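Garnenard Life > Families > Toys & Play

The big-brick lady of Hakim Street

Share | 150 shares | 3 comments

I should say up front that I went to see Haiyan Gu about something else. I had a bag of my daughter's old building bricks in the trunk, the chunky preschool kind, and I wanted to know if Movuretti would take them. Movuretti is the toy-lending place on Hakim Street, next to the shoe repair, and Haiyan has been running it since her own kids outgrew the stuff. I figured I'd be in and out. Two hours later I was still there, drinking her tea and arguing about which way up a brick should go in a drawer.

"Dump it out," she said, when I held up the bag. "I can't talk about a bag. I can only talk about what's in it."

So we dumped it out. She went through the pile the way some people go through a deck of cards, flicking things left and right without much looking. Squares one way, long ones the other, and a third heap for what she calls the characters: hats, faces, animals, anything with printing on it. Those are her favorites (she tried to tell me she doesn't have favorites, and then talked about a hat for ten minutes).

"The hat is what makes it a person," she said. "You can have a purple block and a brown block and a red block and it's just three blocks. You put the yellow hat on the end and now it has a name and a job and it's late for dinner. The kids will fight over the hat. They won't ever fight over the brown one."

I asked if that meant she kept the hats locked up. She looked a little offended. "The hats go out first!"
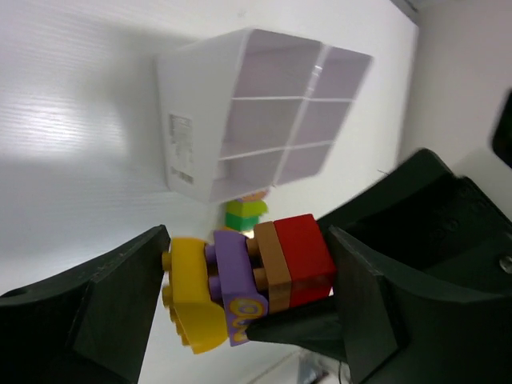 Yellow hat at one end, red block at the other, and a green stack by the white cubbies.

The white cubbies are a bit of a sore point. Haiyan swears by them, three rows of two, no lids. Her partner in the business, Ronaldo Marinho, wanted lids. Ronaldo does the deliveries and the washing and most of the carrying, so he has strong feelings about things spilling in the van, and he came in halfway through our conversation and picked the argument right back up as if I weren't there.

"With a lid, it stays in," he said.

"With a lid, a two-year-old can't see it," said Haiyan. "If she can't see it she doesn't know it's there, and if she doesn't know it's there she's in your kitchen pulling pans out."

"It's not my kitchen, it's the van."

They've been having this one since February, I gathered. The current peace deal is that the cubbies stay open in the room and everything travels in zip bags, which Ronaldo labels by hand in capital letters. He showed me one. It said GREEN, MOSTLY.

What I really wanted to know was how you sort big bricks, because I've read plenty about sorting the small ones (there are grown adults with fishing tackle boxes, you know who you are) and hardly anything about these. Haiyan says people go wrong by going straight to color. I said surely color is the obvious way to do it? She said sure, it's obvious, and it looks gorgeous on a shelf, and then a child wants to build a tower and has to dig for a square one in every single bin.

"Shape first. Then color if you have the time and somebody brought you lunch."

For her the first cut is squares and long bricks. The characters stay separate. And she likes to leave something already built on the table, a couple of pieces stuck together, even if it's only two greens. "A kid walks up to a clean table and looks at me like, what do you want? A kid walks up to a table with something started on it and they just take it apart. Great! Now we're playing."

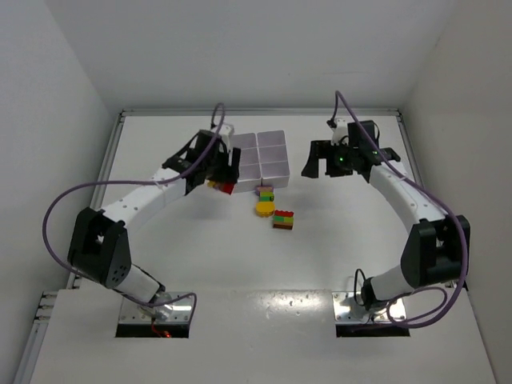

Yellow and red pieces together toward the back of the white table.

She's also a believer in white for the surface, which surprised me, as I'd have gone for anything that hides fingerprints. Her first table had a wood pattern and she spent a whole winter losing brown bricks on it. White shows everything, crumbs included, and she wipes it down constantly while she talks. It's a bit hypnotic.

Then we got to the drawer argument. I'd always put bricks away studs up. It's how they look on the box! Haiyan doesn't care how they land on the table, but when she's checking a donation she wants them all flipped over. "The top of a brick tells you nothing. Top's always fine. Turn it over and look in the hole."

I had never in my life looked in the hole. If you haven't either, go get one. On the square ones there's a round tube right in the middle, and little ribs running along the walls, and that's where the studs of the next brick get their grip. It's also where the raisins go. Haiyan has found raisins, modeling clay, a baby tooth, and once a folded-up bus ticket that she's kept on the corkboard.

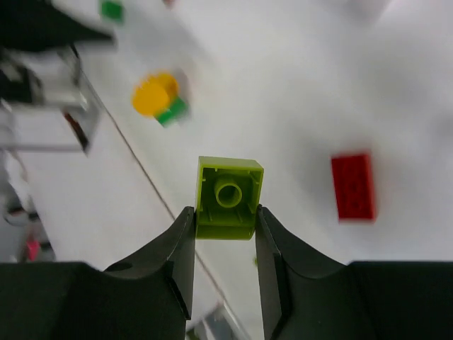

3 min left to read

"Clay is the worst," Ronaldo said from the sink. "It goes in around the tube and it dries and then the brick doesn't click. And a brick that doesn't click, the kid thinks it's their fault."

His method, for anyone who wants it: warm water, a drop of dish soap, a long soak, and then a bottle brush. He uses a Preridel, which is meant for baby bottles and has a skinny tip that fits down the side of the tube. He went through 12 other brushes first, he says, and he's kept every one of them in a jar out of what I think is spite. After that the bricks dry on a towel, hollow side down for the night so the water can run out, and then hollow side up in the morning for Haiyan to look over. He doesn't put them in the dishwasher. I do, and I said so, and there was a silence.

I asked what happens to the ones that don't pass. A cracked wall is an automatic no. Chewed studs depend on how chewed. "I had one come in with a full set of teeth marks on it, you could have called a dentist," Haiyan said. "But it clicked fine, so I kept it for the demonstration tub. The parents like it. It makes them feel better about theirs."

Faded is fine too. She doesn't try to match greens, and she thinks people who bring her bricks apologizing for the color should relax. The lime and the darker green go together in one bag (hence GREEN, MOSTLY) and kids pile one on the other quite happily. Red is what she always runs short of. Red goes out on loan and comes back light, every time, and she has a theory that there's red under every couch in Garnenard.

I tried her on the bigger question, whether it's worth all this trouble for something you could buy new. She shrugged. She likes the job, was the main answer. She likes tipping out a stranger's bag and working out what kind of house it came from.

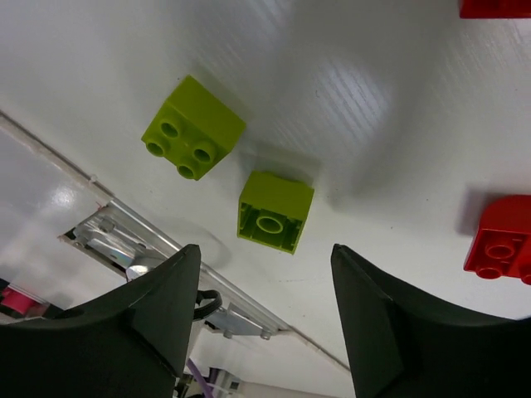

"You can tell who built and who threw," she said. "A thrower's bricks have the corners gone. A builder's, the corners are sharp but the studs are shiny on top, where they've been pressed. Yours was a thrower."

Mine was a thrower. I hadn't told her a thing about the dent in our hallway.

They took most of my bag in the end. Ronaldo handed back one long red brick with a crack down the side, very gently, as though it might upset me, and it did a little bit. It's on my windowsill now. If you've got a bag of your own, Movuretti takes donations at the side door in the afternoons, and please shake the raisins out first.

Comments (3)

brickmom_gn
We borrowed the farm bag last month and can confirm the red ones are under our couch. Will return. Sorry Haiyan!!

Dale P.
Lids. Ronaldo is right about lids. I have a van too.

tessa_w
Just turned over a brick at my mother-in-law's and there was a pea in it. I'm not going to say anything to her. What's the name of that brush again? Oh wait, found it, Preridel. Thanks, fun read.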